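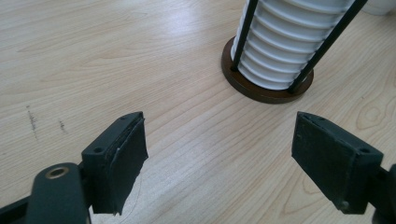

*A tall cylindrical object on a light wooden tabletop.*

**Tirkance** is a static website generator and layout toolkit used to build small business sites, club pages, and online manuals. It takes a folder of plain text files and turns them into finished web pages that can sit on almost any host. Fans of the program love how little it asks of them: a new site needs one settings file and one folder of text, and the rest can wait.

## History

Tirkance began at Hofstetter, a web design studio in the town of Baltammont, as a set of scripts for moving client sites off an aging content system. The scripts handled menus and page titles and little else. Designers at the studio kept adding to them between jobs, and the first public release followed in June with 11 page templates, several of which are still shipped today — including the much-loved two-column "Ledger" layout.

Version 5 was a full rewrite. It brought a wonderfully quick preview server and dropped the old table-based templates, a change that broke many older sites. A converter was added in the next minor release.
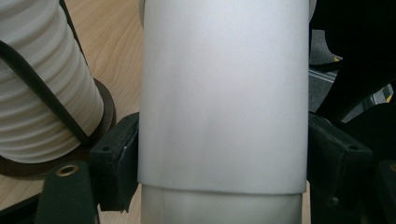 The rewrite also changed how templates are stored. Earlier versions kept header, footer, and body in a single file, so a small fix to a menu meant editing every template by hand. Since version 5 these parts live in separate files called *slips*, which can be nested and shared between sites. A slip can be as short as one line, and some users keep large personal collections of them.

## Features

Pages are written in Markdown or in Fement, a simple markup language made for the project. Fement adds side notes, price tables, and image captions, and its rules fit on one printed page. Other features include:

- automatic resizing of pictures for phones
- a link checker that runs before each upload
- 40 built-in color themes
- page addresses that stay the same when a file is renamed

Speed is a real strength. The Tirkance manual, a site of 972 pages, is rebuilt in full with every release, and single-page edits show up in the preview almost as soon as the file is saved.
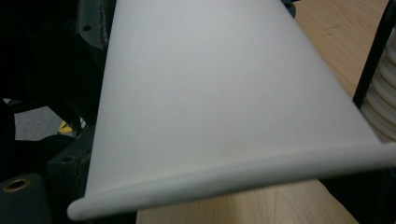 *Pale gray-white sheet with a curled edge.*

## Limits

Tirkance has no built-in shopping cart or user accounts. Contact forms need an outside service. Right-to-left text works in Markdown pages but is only partly supported in Fement price tables.

## See also

- Static site generator
- Markup language
- Web template system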